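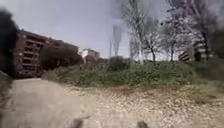
Can a delivery cart replace the person who carries packages to the door?

On open paths, part of the time. On stairs, at locked lobbies and with anything fragile, a person still has to do it.

Bronell Outdoor Carrier
Sold and serviced by Partanen
Item no. 578

The Bronell is a wheeled carrier for short trips between buildings. Partanen lists it under "labor saving," a label we'd use with care. It will follow a taught route over pavement or packed dirt. Gravel is a harder test, and you should ask for a trial on your own gravel before you sign anything.

Price: $3000, charger included
Route memory: 6 routes
Service plan: $500 a year

What it won't do: load itself, ring a bell, open a gate, or decide where to leave a box when it rains.

Buyer comment, Siiri Lappalainen, Fellthorpe:
"We bought it in April to move laundry bags between two blocks. It makes the trip. Somebody still walks over to lift the bags out, so I can't say we've saved a shift."

Trials are booked through Martti Pelkonen at the Harine depot. Spare tires are sold separately.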